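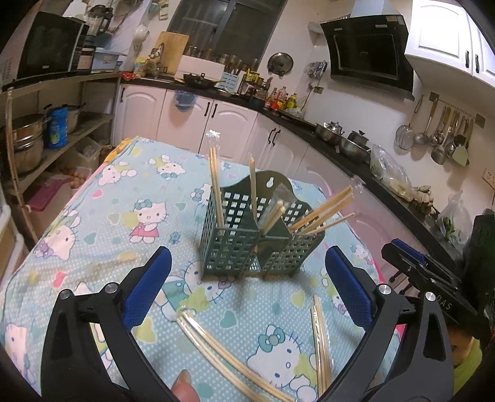

May, notebook 3, chopstick task, continued

Coffee first, then the replay numbers, then I wrote this. It's a bit of a ramble but Marisa asked me to get the wrapper stuff down before I forget which run was which, so here goes.

Where we left off: the policy trained on the old set (bare chopsticks only, one at a time, out of the holder and onto the table) was doing fine, and then we gave it wrapped pairs and it fell apart. I had put that down to grip. Slippery plastic, thin object, fingers close a millimeter too high and the whole thing squirts away. Rocío bet me it was perception. We've been arguing about it since the last entry and I think she's mostly right, which I will admit in writing once and not again.

What we did. 84 hand-held demos in the kitchen, all with the green holder, mixing bare sticks with wrapped ones. Some demos take a pair off the cloth and put it into a compartment, some go the other way. I did the first half and Tarık did the rest, and yes, you can tell us apart in the trajectories without looking at the labels! I come in low and slide forward, he comes straight down like he's stamping a passport. I kept both. Thulani thinks two styles in a set this small will just teach the policy to dither between them, and he may have a point, see further down.

We left the Hello Kitty cloth on. There was a whole conversation about swapping it for a plain gray one and I'm glad we didn't, because the cloth turned out to be the most useful part of the week. Clear plastic over light blue with white dots and cat faces is a horrible thing to look at. The sleeve itself barely has an edge, you mostly get the sticks inside it and then a bit of glare. With bare sticks the policy aims at the wood and the wood is where the object ends. With a wrapped pair it still aims at the wood, and the plastic keeps going past it.

That's the heart of it, I think. I went through the 66 rollouts Settimio ran on the arm (Mazza, the older of the two, the wrist still has that little bit of play in it) and marked by hand where the fingers closed. For the failed grasps on wrapped pairs, the fingers were nearly always closing on the loose end of the sleeve. It pinches plastic, lifts, the sleeve folds over, and the sticks swing down and hit the rim of the holder. When I watched these live I saw a slip. Played back slowly you can see the pads never had wood between them in the first place.

So, not friction. I did try the friction fix anyway before I'd looked closely, new blue pads, a touch more closing force. No change on wrapped ones, and on bare sticks it got a little worse because they now roll between the pads if you catch them off center. Pads are fine, put the force back where it was. Don't anybody touch it again without telling me please.

Things I tried after that, in order:

Relabeling the close point. For every wrapped demo I moved the target contact to the middle third of the sticks. Took most of an afternoon and an unreasonable amount of crackers. This helped the most. The pinch-the-plastic failure almost went away on pairs lying flat on the cloth.

Cropping harder around the fingertips. The full view has the whole kitchen in it, counters, pots, shelves, the window, and I wanted to know if any of that mattered. Trained one with the crop and one without. The cropped one is better at closing and worse at getting there, it wanders at the start as if it has lost the table, and then it's great for the last few centimeters. Tarık says use both, a wide stream and a tight stream. I hate that he's right because it means redoing the loader, but okay – redoing the loader.

Dropping my demos, then dropping Tarık's. This was for Thulani. Mine only: smooth, slow, misses the compartments. His only: hits the compartments, knocks the holder. Both together: somewhere in between, with a hesitation just above the holder that looks exactly like two people reaching for the same door handle. So there's the dithering he predicted. I don't want to throw half the data away over it. Rocío suggested feeding in who recorded each demo as an extra input and fixing it to one value at run time. Cheap to try, so that's next.

The holder. Okay, this thing deserves its own paragraph. It's light plastic and it moves if you breathe on it. The sides are a grid of square holes, and wrapped ends love to poke into the holes on the way down. Bare sticks don't do it nearly as often, I suppose because there's nothing floppy at the tip to catch. And when a wrapped bundle is already leaning out of the holder at an angle (three together is the worst) it blocks the approach to whatever compartment is underneath it. The policy has no concept of going around. It pushes straight through, the bundle levers against the wall, and the entire holder tips.

We could tape the holder down. Settimio wants to tape the holder down. I'd like to hold off a bit longer, because in any real kitchen it's going to move, and I want to see how much of the tipping goes away once the approach is fixed. If the next batch still looks bad then fine, tape, and I'll write it up as a fixed-base result and be a little sad about it.

Side note on the recording tool. At close range the finger of whoever is holding it sometimes creeps up between the gripper fingers at the bottom of the view. On the arm there is obviously no human finger there. I was worried the policy had learned to use it as a cue for "about to close" so I masked that strip on a copy of the data and retrained. Closing timing didn't change in any way I could see. Good, one less thing. I'm going to keep the mask anyway, it costs nothing. Same question for sleeves (mine is bright green, it shows up in the corner when I twist my wrist) and the same strip covers most of that. Tarık's is a boring dark one. Which, come to think of it, is a nice free label for who recorded what, and also exactly the kind of thing a network would pick up on. Check that before trying Rocío's idea! If the sleeve color already tells it who is recording, then the arm is handing it a third person it has never met.

The training runs themselves were uneventful. 600 epochs, same settings as last time, and loss flat well before the end, so I could probably stop earlier and get my evenings back. One run died when the Hundness box ran out of disk. I cleared out the old caches from the cup task. Marisa, if you still wanted those, I'm sorry, the raw recordings are all still there and it's only the caches that went.

To do, mine unless it says otherwise:

Two-stream loader, wide plus tight. Start from Tarık's branch.

Sleeve color check. Swap sleeves, same motions, a handful each.

More demos with something leaning out of the holder in the way, and we both go around it on purpose. Exaggerate it. My old demos all pick the open compartment, so of course it never learned.

Recorder ID as input, after the sleeve check and not before.

Settimio: look at the wrist play on Mazza, it's small but the compartments are small too.

Rocío: send me the script that marks contact points so I don't do it by hand again. My wrist hurts and so do my eyes.

Ask Thulani if he has a second holder in another color. Dark green against light blue is pretty generous and I'd like to know how much we're leaning on that.

Left to run overnight: the masked, relabeled set with both recorders in it, full view, no crop. It goes in the folder with the others, ending in "mid-third". If it's finished before I'm in, Tarık can start rollouts, wrapped pairs flat on the cloth first, then standing in the holder.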